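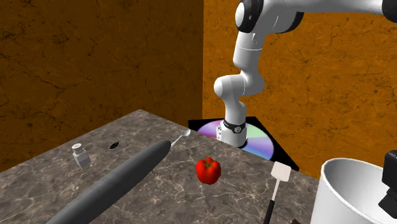

# Drenbridge homes to move to new water pressure zone

2023-06-12

Water pressure will drop in 2119 Drenbridge properties over the coming weeks as the town's eastern supply is split from the old high-level zone and connected to the Tamihana tank.

Drenbridge Water said the change would be made in four stages, starting with the streets north of the railway line. Each stage involves closing a set of boundary valves, opening a new feed from the tank and flushing the mains between the two. Supply will be off for up to three hours at each property, between nine in the morning and noon.

Households will get a card in the letterbox two days before their stage begins. The dates are not being published in advance as each stage depends on the results of the one before it.

## Why the zone is being split

The eastern streets have been fed from the Welano pump station since the station was built. Welano was designed to lift water to the houses on the ridge, and the lower streets were later joined to the same main as the town grew. The result is a zone with a large difference in height between its top and bottom connections.

Static pressure at the lowest connections is well above what the houses there need. High pressure at night, when little water is being drawn, is the main cause of joint failures in the older pipes, according to network engineer Jae-in Wang.

"The ridge needs the lift and the flat does not," Wang said. "At present we pump all of it to the same head and then lose part of it through the joints."

The utility recorded 104 burst or leaking mains in the zone last financial year. Most were on the cast iron pipe laid in the lower streets, which has an internal diameter of 100 millimetres and lead-run joints. The ridge mains are newer and had few failures.

Once the work is finished, Welano will supply only the ridge. The lower streets will run by gravity from Tamihana, with no pumping between the tank and the tap.

## What residents will notice

Pressure at the kitchen tap will be lower in all four stages, but flow should be much the same in houses with sound internal pipes. Houses with old galvanised pipe may find that showers are weaker, particularly on an upper floor. Galvanised pipe narrows as it corrodes, and high pressure in the street can hide the fault for years.

The utility suggests the following before and after the changeover:

- Fill a jug or two the night before for drinking and cooking.
- Turn off the supply to any automatic irrigation system, and leave it off until the water has been run clear.
- Switch off instantaneous gas hot water units at the wall while the supply is off.
- When the water comes back, run the cold tap nearest the meter first. Leave filters, washing machines and dishwashers until last.
- Remove and rinse the small mesh screens in tap outlets if the flow is uneven.

Some discolouration is expected on the first day. It is caused by iron and manganese sediment that settles on the inside of the main and lifts when the direction of flow is reversed. The water will be tested at hydrants in each street before the stage is signed off. Laundry should be held over until the cold tap runs clear, as the sediment can stain light fabrics.

Storage hot water systems may hold discoloured water for longer than the cold side. Residents who see it at the hot tap only should let the tank turn over with normal use, and call the faults line if it has not cleared in two days.

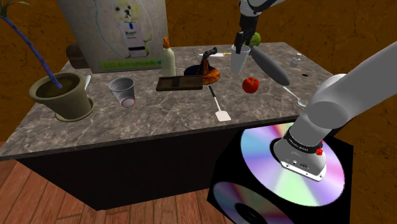
## Pressure limiting valves

Many houses in the lower streets have a pressure limiting valve fitted after the meter. These can stay in place. A valve set to a figure above the new street pressure will simply remain open, and no adjustment is needed.

Problems are more likely with valves that have not moved for a long time. A seized valve may hold the house at a much lower pressure than the street, and the first sign will be poor flow at every tap at once - hot and cold. A licensed plumber can replace the cartridge or remove the valve. The cost falls to the owner, as the valve is on the customer's side of the meter.

Owners of fire sprinkler systems and testable backflow devices have been contacted separately. Their installers must confirm that the system still meets its design flow at the reduced pressure, and the utility will not close the boundary valves in a stage until those confirmations are in. Two were still outstanding when this item was prepared, both in stage three.

## Contractor and road works

Grononer has the contract for the valve chambers and the tank connection. Its crews have finished the chambers at the northern boundary and are now working along the creek side, where the existing main sits deeper than the drawings showed. One chamber has been moved to the opposite verge to avoid a gas service.

Parking will be restricted beside each chamber on the morning of the changeover. One lane will stay open on all roads, although buses may be held for short periods while plates are lifted.

Site supervisor Danjuma Uzor said flushing would put water in the gutters for up to an hour at a time. The water is dechlorinated at the hydrant before it enters the stormwater drains, and a standpipe meter records the volume. The allowance is 2000 kilolitres across the four stages.

"If it is running brown out of the hydrant then the flush is doing its job," Uzor said. "We stop when the turbidity reading stops falling, and then the sample is taken."

The crews will carry bottled water for any household that has a medical need during the shutdown. Residents on home dialysis should already be on the utility's register and will be phoned by name before their stage. Anyone who is not on the register and should be is asked to call before the card arrives.

## After the changeover

Pressure loggers will be left on selected hydrants until December. They record at short intervals and will show whether the boundary valves are holding, since a single valve passing water from the ridge side would raise night pressure across the whole lower zone. The readings will be checked against pump hours at Welano.

The old cast iron mains are still to be replaced, but the order of work will be revised once the new failure rate is known. Streets that were near the top of the replacement list because of repeated bursts may move down it. Drenbridge Water expects to release the revised list with its next works program.

There is no change to water charges or meter reading dates. Faults should be reported on the number printed on the back of the water bill, with the nearest cross street and, where possible, the number stamped on the hydrant or valve cover.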